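Mei Montoya
9/14/19

OK, bridge deck thread, as promised! The Skillach Creek bridge is open again in both directions and I have been wanting to write this up all month. It's long, so get a coffee.

Quick background for new followers. The bridge carries the old mill road over Skillach Creek, two lanes, steel girders, concrete deck. The girders are in good shape for their age. The deck was another story - salt had been getting down to the top mat of rebar for years, and every spring brought a fresh crop of patches on top of the old patches.

The first plan was a plain overlay. Mill off the top, put down new concrete, go home. Then the sounding crew dragged chains across the eastbound lane and it rang hollow over far more area than the cores had suggested. I love chain dragging, by the way. You pull a bunch of steel chain over a deck and listen. A good deck sings and a bad one sounds like a cardboard box!

So we switched to hydrodemolition. For anyone who hasn't seen it: a very high pressure water jet takes off the weak concrete and leaves the sound stuff alone, and it doesn't bruise the rebar the way a jackhammer can. The surface it leaves behind is wonderfully rough, with peaks and valleys everywhere, and new concrete grabs onto it like crazy.
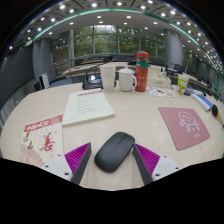

Gediminas Mägi: We had the same hollow sound on a county bridge and went with jackhammers to save money. Ended up with tiny cracks all through the bond layer and had to redo one lane two years later. Wish we'd gone with water.

Gediminas, ugh, I'm sorry, but thank you for posting that. Those little cracks are exactly what had me worried. The water rig costs more to bring in, and on a small bridge that hurts, but I'd make the same call again.

The part I get asked about most is the water. You can't let it run into the creek. It comes off the deck cloudy and very alkaline, so we dammed the scuppers, vacuumed it up and ran it through settling tanks before treatment. Lenka Skála set up the tank layout and it was a beauty - everything fit on the closed shoulder with room for the trucks to turn.

Total deck treated: 551 square yards. Most of it came down to the depth we expected. Two spots near the west joint went all the way through, so those got forms underneath and full-depth patches. We also swapped out a few bars that had lost too much steel.
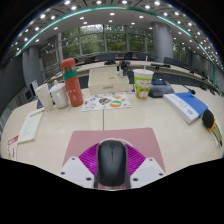

How long did the new concrete have to cure before you let cars on it?

We kept it under wet burlap for seven days and opened it once the test cylinders passed, a little after that.

On to the pour! We did it at night in August, starting well after dark, when the air had cooled off and the wind had dropped. Wind is the enemy on a thin overlay. It pulls moisture off the top before you can get the burlap down and you get a map of little cracks by breakfast. Priit Paju ran the finishing machine and I have never seen a steadier pass.

Each lane took us 24 days from closure to stripes. We had one lane open with a temporary signal the whole time, and I know the waits were long in the evenings. Thank you to everybody who sat through it, especially the Maltora school bus drivers, who waved at us every single morning.

Small thing I'm weirdly proud of: the new joints. The old ones leaked straight onto the beam ends. The new seals go up into the curb at both sides, so the water ends up in the drains where it belongs. Go look at them if you walk across (stay on the sidewalk please).

Still on the list: a coat of sealer on the curbs, touch-up paint at two bearings, and new reflectors on the west approach. All of that is shoulder work, so you'll see cones but no signal.

Next up is the Bonsu Road culvert. I'll start a new thread when the pipe gets delivered.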